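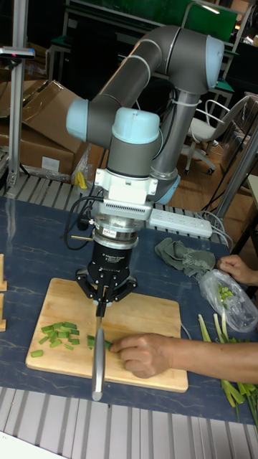
砧板上方竖着的厨刀，灰色机械臂配浅蓝色关节盖

Skirnudard 陪伴计划 秋季筹备会 会议记录

时间：2020年9月4日，晚饭后开始
地点：Odmont 活动室，二楼靠楼梯那间
出席：各区联络人、带读经的姐妹、管场地的弟兄、编小册子的两位、Gronow 小组派来旁听的一位，还有我（记录）
请假：负责报名表的姐妹，孩子发烧，她提前把意见写好发给了主持人
记录风格：还是我的老样子，啰嗦，第一人称，嫌长的请直接翻到最后看“谁做什么”

一、开场和上次的记录

主持人先请大家安静两分钟，把手机翻过去放。我翻过去了，后来又偷偷翻回来，记录还得靠它录音，这一点请大家包涵。

带读经的姐妹读了路得记第一章的一小段，就是拿俄米劝两个儿媳回娘家那里。她没有多讲，只问了一句：我们平常都爱讲路得，有没有人想过俄珥巴回家以后怎么样了？房间里静了一会儿。南区联络人说她从小听这段，心里一直替俄珥巴抱不平，她哭也哭了，送也送了，婆婆叫她回去她才回去的，怎么后来大家提起她就像提起一个逃兵。我觉得这个头开得真好，后面谈第三项的时候大家又绕回来好几次，所以我先在这里多写两句。

上次的记录有两处要改。第一处，我把“西区想延后配对”写成了“西区不想配对”，西区联络人当场笑着抗议，我道歉，已经改了。第二处是我漏掉了关于钥匙的讨论，活动室的钥匙现在一把在管场地的弟兄那里，一把在楼下办公室，要用的人提前一天跟他说。其他没有意见，通过。

顺便提一下，上次有人说我的记录像写信，问能不能正式一点。今天主持人又把这事提出来问大家，多数人说照旧就好，读得下去。那我就照旧啦。

二、五月以来配对的情况

各区轮流讲。先报总数：从五月到现在，计划里一共有46对在走。这里说的一对，就是一位走在前面一点的，陪一位刚开始的，至少每个月见一次面或者通一次长电话。

北区先说。北区联络人讲得很快，大意是大部分都稳定，有几对聊得比她想的深，有一对到现在还停在互相问天气的阶段。她问其他区有没有这种情况，大家都举手了，哈哈。她自己的办法是给他们一个共同要做的事情，比如一起去看望一位长辈，或者一起准备一次小组的茶点，手上有事的时候话就出来了。东区联络人补充说，面对面坐着谈心对有些弟兄来说简直是受刑，并肩走路就好得多，她那边有一对就是固定沿着河走，走完各自回家，两个人都说收获很大。

东区还提到一个问题，陪伴的人总觉得自己必须有答案。她念了一段她收到的留言（征得同意的，不写名字）：“每次见面前我都紧张得像要考试，怕她问我的问题我答不出来。”大家听了都点头。主持人说这个要写进小册子，写在前面，不要藏在后面。编小册子的一位当场在本子上画了个大圈。

西区这边，上次说想延后，现在已经开始了，比其他区晚一个多月。联络人说晚开始有晚开始的好处，她多花了时间和每个人单独聊，问清楚他们想要什么样的陪伴。有人想要的是职场上的前辈，有人只是刚搬来 Odmont，想有个人一起吃饭。她觉得报名表上“你希望得到什么帮助”这一栏问得太大了，填的人都写“成长”，写了等于没写。请假的姐妹在她的书面意见里也讲到这一点，两个人没有商量过，想法倒是一样。

讨论之后同意把这一栏改成两个小问题，一个是“最近哪一件事你希望有人可以商量”，一个是“你比较喜欢聊天、散步、吃饭，还是一起做点事”。我个人很喜欢第二个问题，我要是填，一定选吃饭。

南区联络人最后讲。她说得比较慢，中间停了几次。她那边有两对停下来了，一对是搬家，好好告了别的；另一对是慢慢没有消息，一方不回，一方也不好意思再问。她很自责，觉得是她没有看好。她讲完大家没有马上接话，主持人谢谢她讲出来，然后就把这件事直接带到第三项去了。

旁听的那位 Gronow 来的姐妹问了一句，他们那边想学这套做法，一开始应该找多少人。大家七嘴八舌，我没办法都记，归起来就是：宁可少，先找愿意被麻烦的人，先自己彼此陪一陪，再去陪别人。北区联络人还说了一句，联络人自己也得有人陪，要不然就是空水壶去倒水。这句大家都说好，我也抄在自己本子上了。

三、怎样好好结束一段陪伴

本来这一项排了一刻钟，谈得远远超过，后面几项都被挤了。我尽量写得完整一点，请假的姐妹说她最想看的就是这一段。

背景是这样的。我们一开始设计计划的时候，怎么开始写得很细：怎么联系、第一次见面讲什么、约在哪里、保密的界线在哪里，统统有。怎么结束几乎没写，只有一句“一年后可视情况继续”。现在问题就出来了，一年的还没到，半路想停的人不知道可不可以停，也不知道跟谁说。

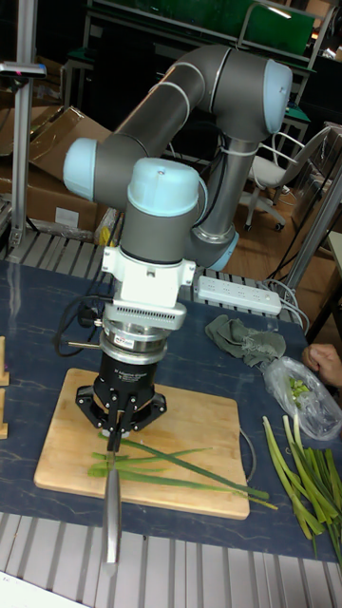

西区联络人先表态，她觉得应该定一个明确的时间，比如四个月一期，到期两个人都可以说“谢谢，到这里”，不用讲理由。她说她以前在别的地方被人陪过，对方很好，可是她后来忙了，不敢说停，每次见面都很愧疚，最后那半年两边都累。如果当初有一个到期日，她会轻松很多，也会更珍惜。

北区联络人不太同意。她担心时间一短，大家就当成上课，上完就走，关系还没热就散了。她自己陪的那位，前五个月几乎什么都没讲，第六个月忽然什么都讲了。要是四个月就到期，那后面的就都没有了。

两边都有道理，所以来来回回讲了好一阵子。东区联络人说，会不会可以有一个“停一停看一看”的时间，到那个时候两个人都要回答一个问题：还想继续吗？想的话就继续，不想的话就好好吃一顿饭告别。到期的意思只是停下来问一句，默认可以继续，也默认可以停。

管场地的弟兄平时话少，这时候开口了。他说他年轻时候在一个工地上跟师傅，师傅有一天跟他说，下个礼拜起你自己去，我不跟了。他当时以为自己做错了什么，难过了好久，过了很多年才明白师傅是觉得他可以了。他说如果师傅当时多讲一句“你可以了”，他就不用难过那么久。所以他觉得结束的时候一定要有话，哪怕一句也好，不要让人家自己去猜。

这段话讲完，带读经的姐妹又把开头那个问题拿出来。她说拿俄米是有祝福俄珥巴的，“愿耶和华使你们各在新夫家中得平安”，那句祝福是对两个人讲的。俄珥巴走的时候是带着祝福走的。我们常常只祝福留下来的人，走的人就让他静静地走，这样不太对。

南区联络人说她听到这里心里松了一些。她问那一对没有消息的怎么办，现在再去联系会不会太晚。大家的意见是不会太晚，但不要追问为什么，只要让那位知道：谢谢你参加过，什么时候想回来都可以，不回来也一样是我们的朋友。北区联络人愿意陪她一起写这封短信。至于还在等的那一位，南区联络人会当面去看看她，带点水果，听她说说。她等了这么久都没有人跟她讲一声，也是会受伤的。

Gronow 的姐妹问，如果是陪伴的人先撑不住呢？这个问题问得很好，因为我们一向只想到被陪的那边。主持人说她自己就有过，去年家里有事，硬撑着每个月见面，见完回家坐在车上哭。她没有跟任何人说。她现在回想，对方大概也感觉得到。所以她希望小册子里直接写：陪伴的人也可以喊停，喊停的时候告诉联络人，联络人不可以劝第二次。劝一次可以，表示在乎；劝第二次就是压力了。

“不可以劝第二次”这条，大家讨论了一下措辞，西区联络人觉得太硬，最后写成“联络人关心一次，之后就尊重”。我觉得前面那句比较有力，不过我只是记录。

还有一个细节，礼物。东区联络人说她那边有人结束的时候送了很贵重的东西，收的人很不安。同意写一句：告别的时候可以写卡片、一起吃饭，不送贵重礼物。什么叫贵重没有定，让大家凭良心。

定下来的几件：
每一对在开始之后的第四个月停下来问一次，继续或者告别都好，不需要理由。
告别的时候，陪伴的人要说出一句具体的感谢和一句祝福，当面说最好，不行就写下来。
两边都可以喊停，找联络人说；联络人关心一次，之后就尊重。
没有消息的，由联络人写一封不追问的短信。
东区联络人试写一份“告别那天可以聊什么”，5页以内，下次带来。

她当场说5页写不满，主持人说写不满更好。

中间休息了十分钟。管场地的弟兄烧了水，有人带了葱油饼，凉了也好吃，我吃了两块。

四、小册子
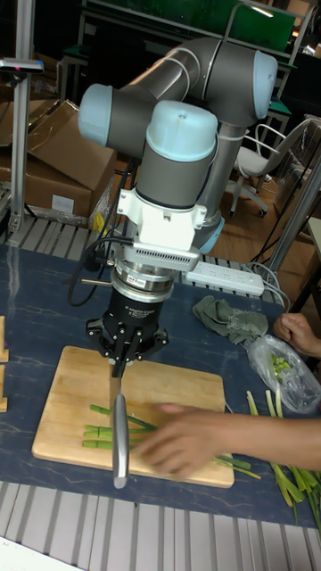
青葱横放在木砧板上，刀刃竖直朝下

编小册子的两位把初稿带来了，每人发一份传着看。先讲优点：字大，空白多，封面朴素，长辈看着不吃力。大家都喜欢每一章后面留的半页空白，可以自己写。

接下来是意见，我按照讲的先后写：

北区觉得第一章太像宣传，一上来就讲计划有多好，读的人已经报名了，不需要再被说服一次。建议第一章就放刚才那段“怕答不出来”的留言，再放一段回应。两位编辑同意，留言的主人要再问一次，确定她愿意印出来。

东区觉得“属灵导师”这四个字太重。她说有些很合适的人一看到这四个字就跑了，觉得自己不配。初稿里有的地方写“导师”，有的地方写“陪伴者”，有的地方写“前辈”，看得有点乱。讨论结果是全部统一成“同行的人”。西区说“同行”会不会被看成“同行是冤家”的同行，全场笑翻，后来改成“同路人”。这个词大家念了几遍，顺口，就用它了。

带读经的姐妹讲到经文引用，说有几处只引了半句，断在那里意思就偏了。她会一处一处对过，把要补的用铅笔标出来。她还建议不要每一页都放经文，有的地方放一个故事，有的地方就留白，让人自己去找。她的原话是“不要把人喂得太饱”。

西区提到保密那一章，她认为最要紧，可是写得最像法律文件。她想用几个真实会碰到的情形来写，比如对方讲了一件事，你回家以后很想跟先生太太说，可以吗？（大家的意见是不可以，先问过对方。）又比如对方说到有伤害自己的念头，那怎么办？这种情形保密要让位，要马上联系联络人，也要陪他去找专业的帮助，不可以一个人扛。这段大家讲得很认真，一致同意要用粗一点的字印出来，联络人的电话也要印在同一页，不要叫人翻来翻去地找。

南区提出代祷的时候也会泄密。我觉得她讲得太对了！我们都见过，“请大家为某某祷告，她最近和先生……”，讲得比聊天还详细。写一句进去：代祷也要先问过当事人。

我自己也提了一条，就是错字。初稿里“陪伴”有两处打成了“赔伴”，我说这样看起来好像要赔钱，编辑那两位笑得很不好意思。我愿意帮忙校对一遍，已经把稿子带回来了。

印多少？请假的姐妹建议印300本，够各区分，也留一些给 Gronow。有人问会不会太多，主持人说内容定了就不会常改，慢慢用。通过。印刷的地方还没定，编辑去问价钱。

问到钱，主持人报了一下，账上现在是1,921元，要先扣掉下面第五项的场地费，剩下的再看够不够印。不够的话大家再想办法，也许分两次印。她不愿意在会上当场募捐，说这样有人会为难，想支持的人会后自己找她。这个做法我很赞成。

五、Sisham 安静日

Sisham 就是上回去的那个院子，在山坡上，有一个长房间和一个小厨房。今年的安静日还是在那里，管场地的弟兄已经问过，场地可以，只是上坡那段路在修，车要停在下面，走上去。腿脚不方便的长辈要有人接，他来安排。

先讨论目的。上回的安静日排得很满，早上讲座，中午分享，下午分组，傍晚还有见证，名字叫安静日，结果一整天没有一分钟是安静的。我自己回来以后累得睡了一下午。北区联络人说她上次躲在厨房洗杯子，那是她一天里最安静的时候。所以今年大家下决心，真的安静一次。

初步的安排：

上午到了以后，先不寒暄太久，带读经的姐妹讲十五分钟，就讲一段，讲完各自散开。可以走路，可以坐着，可以睡觉。东区问睡觉可不可以写进日程，主持人说可以，以利亚在罗腾树下也是先睡觉再吃饼。于是日程上会有“睡觉”两个字，我很期待。

中午吃饭是安静吃还是说话吃，这个争了一下。西区想试试看安静吃饭，有人放一点音乐。南区觉得一大群人坐着不说话只听见嚼东西的声音会很尴尬，她怕自己笑出来。折中：前半段安静，听见敲杯子以后就可以讲话。
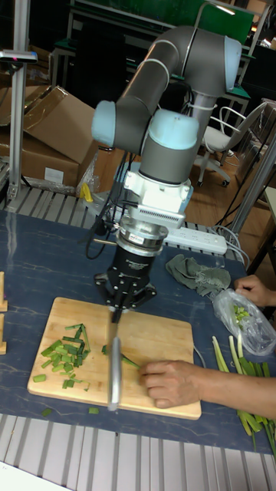

切好的青葱堆在木砧板左半边

吃的东西从简，煮一大锅面，配两样小菜，各区轮流出人煮。上次是南区煮的，这次东区。忌口的请在报名的时候写清楚，尤其是对花生过敏的，上次是到了现场才说，煮面的人吓出一身汗。

下午一对一对地散步，就是陪伴的两个人一起走。没有配对的人怎么办？北区提出来的，她说每次讲“请找你的伙伴”，总有几个人站在那里不知道往哪里看。这个感觉我太熟了。所以散步的时间同时开放那个长房间，有人在里面弹琴，想坐着听的就坐着听，联络人自己也不要全部去散步，留两位在里面。西区和主持人愿意留。

散步的时候要不要给题目？带读经的姐妹准备三个问题，印在一张小纸上，愿意用就用。她先透露了一个：“最近有什么事，是你跟着别人做而做得开心的？”她说我们老是问谁带领、谁负责，很少问跟着的人开不开心。北区联络人马上说，她最开心的就是在唱诗班唱中音，永远不用唱主旋律，出错也没有人听得出来，哈哈。讲到这里大家又聊开了，有人讲起在厨房给别人打下手，有人讲起替人家抄谱子，差一点就回不到议程上来。主持人很温柔地敲了敲桌子。

傍晚结束之前一起唱一首，不做见证，不发感想，直接下山。感想可以回家慢慢写，愿意的寄给编辑，以后也许用得上。

手机：到了以后放在门口的篮子里，有小孩和老人要照顾的可以留着，开静音就好。这条没有人反对，倒是有人小声说那拍照怎么办。主持人说请一位拍，拍完发给大家。

小孩：这次没有安排照顾小孩的人，请假的姐妹在意见里问到了。东区说可以在 Odmont 活动室另外开一间，找几位轮流看，让年轻的爸爸妈妈也能上去安静一下。这件事没有定，东区去问问看，人手够就做，不够也要早点告诉大家，让人家有时间另外想办法。

下雨怎么办？管场地的弟兄说下雨也可以走，屋檐很长。大家就没有再讨论了。

六、和 Gronow 小组的往来

时间已经有点晚，这一项讲得快。Gronow 的姐妹介绍了他们的情况，人不多，大部分是刚工作的年轻人，热心是有的，就是缺少年纪大一点、愿意坐下来听的人。她问我们可不可以借几位过去。

主持人问得很直接：是需要人过去带，还是需要人过去陪着你们自己做？那位姐妹想了想说，应该是后面那种，要不然人一走就散了。大家都觉得她答得好。

同意请两位有经验的同路人（看，新词马上用上了）每个月过去一次，只陪他们的联络人，不直接配对。北区愿意出一位，另一位由主持人去问。半年以后停下来问一次，还要不要继续，规矩和我们自己的一样。

南区联络人提醒过去的人不要一进门就说“我们那边是这样做的”。这句话她建议贴在车上。

他们也会派人来参加 Sisham 的安静日，名额不另外算，一起报名就行。

七、联络人自己的聚会

这项是临时加的，就是前面讲到空水壶的那件事。四个区的联络人一直在照顾别人，彼此之间除了开会就没有见过面。北区提议每个月找一个晚上，不开会，不报数字，不做记录，就吃饭。

不做记录这一条我听了有点失落，后来大家说记录也可以来，只是不许带本子。好吧！

第一次在西区联络人家里，她煮咸粥。时间她们自己约，不写在这里。

有人问主持人由谁来陪。她说她有一位认识很多年的长辈，每隔一阵子通电话。她顺便讲，请大家如果看到她又开始什么事都自己抓着不放，要提醒她，当面讲，不要在背后担心。东区联络人马上说：那我现在就讲，安静日的报名表你不要自己做了。大家鼓掌。报名表交给请假的那位姐妹，她本来就负责这个，会后主持人打电话跟她说，她答应了。

八、其他零碎的事

活动室的白板笔全都写不出来了，管场地的弟兄会买新的，请大家用完盖好盖子。

上次聚会有人落下一把深蓝色的雨伞和一个饭盒，放在楼梯口的架子上，下次开会之前没有人拿，饭盒就归活动室用了。

通讯录有人搬家换了电话，请各区联络人对一遍，把改的交给我，我来更新。通讯录只发给联络人，请不要转到大群组里。

有人问计划的名字 Skirnudard 到底怎么念，长辈们念起来五花八门。没有标准答案，大家听得懂就好。小册子里也不打算注音。

九、结束

带读经的姐妹请大家两个两个一组，各讲一件这个月想交托的事，然后为对方祷告。我和南区联络人一组，内容当然不写。最后主持人为停下来的那两对祷告，也为走开的人祷告，祝福他们。

谁做什么

主持人：问第二位去 Gronow 的人选；付场地费；安静日留在长房间。
北区：陪南区一起写短信；出一位去 Gronow；问大家对安静吃饭的意见。
东区：“告别那天可以聊什么”初稿；安静日煮面；问看小孩的人手。
西区：改写保密那一章的几个情形，交给编辑；联络人第一次吃饭；安静日留在长房间。
南区：写短信；去看望还在等的那一位。
带读经的姐妹：对经文；三个散步的问题；安静日早上那一段。
管场地的弟兄：Sisham 的停车和接送；白板笔。
编辑两位：第一章重写；统一用“同路人”；再问留言的主人；问印刷价钱。
负责报名表的姐妹：改两个小问题；安静日报名表，加上忌口和过敏一栏。
我：校对小册子；更新通讯录；把这份记录发出去。

下次开会的时间等东区和编辑两边的稿子出来再约，地点一样。哪里写错了请直接跟我说，上次西区那种错我不想再犯一遍。葱油饼是谁带的我忘了问，请自己来认，我想要做法。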